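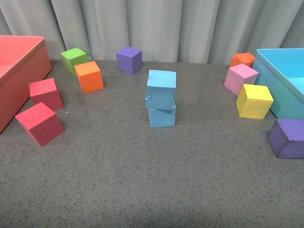
Fig. 4 Cubes and boxes on the demo table, curtain at the back

4. Laying out the table for open day

I've set this demo up at Otora more times than I can remember, so these are my own steps. Have a coffee first. Visitors come through at 10 and you want to be finished well before then.

4.1 Put the coral box on the left and the blue one on the right, open side up. I keep them 860 mm apart, rim to rim.

4.2 Scatter the foam cubes between and in front of them. Don't line them up! Mixed colours and odd angles make a much better show, and kids love it when one's leaning on a box.

4.3 Stack the two light-blue cubes in the middle, one on top of the other. A bit off-centre is fine - mine always are.

4.4 Leave the front of the table bare.

4.5 Load the Strand sorting program, set the arm speed to 36 per cent and run one full cycle with the barrier closed.

Note: Scuffed cubes are OK to use. If a chunk's missing, swap it for one from the Gonda tub under the bench. Neema Gachanja has the key.

Caution: Keep the curtain hem off the tabletop wherever the arm swings. Ewan Kerr and I spent nearly 2 hours untangling it in March and I'm in no hurry to do that again.

Caution: No more than 8 visitors at the barrier at once, and no reaching over for a cube while the arm is live, even if it's only foam.

4.6 Between groups, press Hold, wait for the amber light, then go back to 4.2.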